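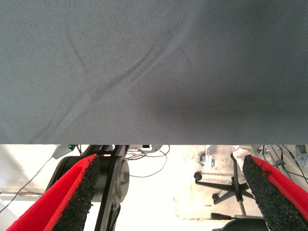 Grey woven fabric with faint creases.

4. Moving your chat history to a new phone

Brekex Messenger keeps your conversations on your phone, so you need to make a backup before you change handsets. The steps are the same for Hillen and Picard phones.

4.1 On the old phone

1. Connect to Wi-Fi and plug in the charger.
2. Open Settings > Chats > Backup.
3. Tap Create backup and choose a password of at least 11 characters.
4. Wait for the message "Backup complete". A history with photos takes around 400 MB.

Caution: Drastmont cannot recover a lost backup password. Write it down before you tap OK.

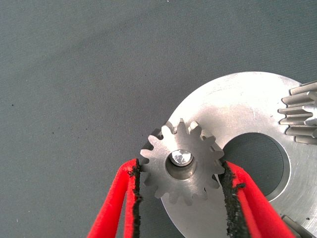 4.2 On the new phone

1. Install Brekex Messenger from your app store. Do not open the old copy again.
2. Enter your mobile number, then the code sent by text message.
3. When asked, tap Restore and type your backup password.
4. Keep the app open until your chat list appears.

Note: Group names and colours come across with the backup. Muted groups do not stay muted and must be set again.

Note: Backups made before the May update have to be converted first. Tap Convert on the restore screen and leave the phone on charge.

If you see error 1731, the two phones are running different versions of the app. Update both, make a fresh backup and start again from step 1 of section 4.1.

Section last revised 9 July 2018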